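Unit 2 handout: Looking after the paired hand-held grippers

Notes by Nadège Mallet, revised August 12, 2026

These notes go with the second practical of the unit. They cover the pads, the fingers, the cables and the little setup routine we run at the key-stand table, and they replace the sheet you were given in May, so please recycle that one. I have tried to write down the things I normally say out loud while walking about the lab, and I apologise in advance if you hear my voice while reading them. Bring a pen, keep your sleeves rolled, and if you are left-handed have a word with me at the start so we can seat you sensibly.

1. Before you touch anything

Each pair of grippers has a page in the maintenance book. Open the book first! It lives on the shelf by the door with the Stonero label on its spine, and the page for your pair will tell you when the pads were last changed and who did it. Write the running total of grasps at the top of today's entry. We change pads at 300 grasps, or sooner if they fail the inspection below, and a pair that has gone past 300 comes off the table until it has been seen to, however well it seems to be behaving.

Then unplug. I know it is tempting to leave everything live for a quick wipe, but the fingers are easier to work on when nothing is reading them, and you won't fill the log with nonsense.

2. Inspecting the pads

The pad is the soft layer fixed to the inner face of each finger, and it does nearly all the honest work. Open the fingers and get your eye down close to the level of the table. A new pad is an even dark colour right across. One that has been earning its keep goes pale and dusty in patches, first along the upper edge and the corners, and after a while the edge begins to fray. Look at the lower edge too, where fine fibres like to collect. 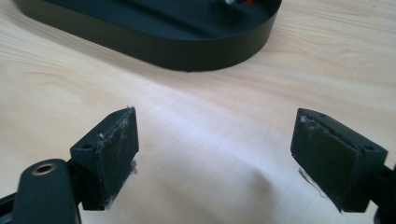 Mathis Hervieu asked whether a scuffed pad should simply be turned end for end and put back on, as he had always done on the older Veritz fingers. It's a fair question, and on those fingers it worked nicely. Ours are bonded with adhesive film, though, and the film doesn't forgive being lifted. Turn a pad and you will have a corner peeling by the afternoon, so when it goes, it goes in the bin and a fresh one goes on.

What to do with what you find:

Grey dust only: wipe with a lint-free cloth, very lightly damp, from the base of the finger towards the tip. Leave it for 2 minutes before you close the fingers.

Fibres at the edge: lift them away with the plastic tweezers. Don't pull hard. If a fibre resists, it may be coming out of the pad itself, and you should note that in the book and show me.

Fraying that you can catch with a fingernail: replace the pad. Always do both pads of a gripper together, even if one of them looks perfectly good, or you will spend the rest of the session wondering why everything you pick up leans to one side.

3. Replacing a pad

Peel the old pad slowly from a corner. Take off whatever adhesive stays behind with the Buschmann remover (a dab on the cloth, never straight onto the finger, please) and let the face dry. Set the new pad square with the edges of the finger before any part of it touches down, then press from the middle outwards and hold it firmly for 30 seconds. Close the fingers with nothing between them and check that the pads meet along their whole length. If you see a wedge of daylight, the pad is on crooked, and it is much kinder to everyone to do it again now.

While you are there, put a driver to the fixings and see that they are snug. Snug is the word. The fingers are plastic with metal inserts set into them, and an insert that has been wound out by an enthusiastic wrist cannot be wound back in. We lost a lovely finger that way last year and I still think of it fondly.

4. The reach check at the table

Once both grippers are back together, we try them on the key stand before they go back into service. Put the stand in the middle of the table, hooks clear, with the keys near the front edge where either hand can get to them. Take one gripper in each hand and move slowly through the full reach of the task: down to the keys, up to each end of the bar, back to rest. You are feeling for drag. A cable should follow your hand without tugging at it, and it shouldn't sweep across the keys or get hooked under the edge of the table on the way past.

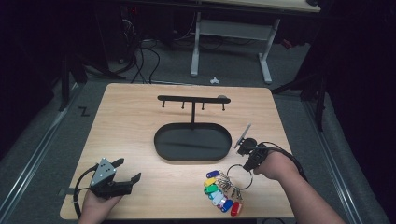 Figure 2. Reach check, right-hand gripper pointing toward the end of the bar, left-hand gripper open.

If a cable drags, give it more slack at the stand end and try again. Don't tape it to your arm. After that, plug in, open the Visness panel and watch the opening value while you close and open each gripper. It should return to the same reading both times. If it wanders, run the zeroing step from the first handout, and if it still wanders, call me over and we'll have a look together.

5. Writing it up

Fill in the book before you pack away, while you can still remember which side you worked on. Say which pads you changed, what you found at the edges, and whether the reach check was clean. "All good" is a cheerful thing to read but it doesn't help the next pair of students very much. Your own report should be one page, handed in at the start of the next practical, with your sketch of the cable path attached.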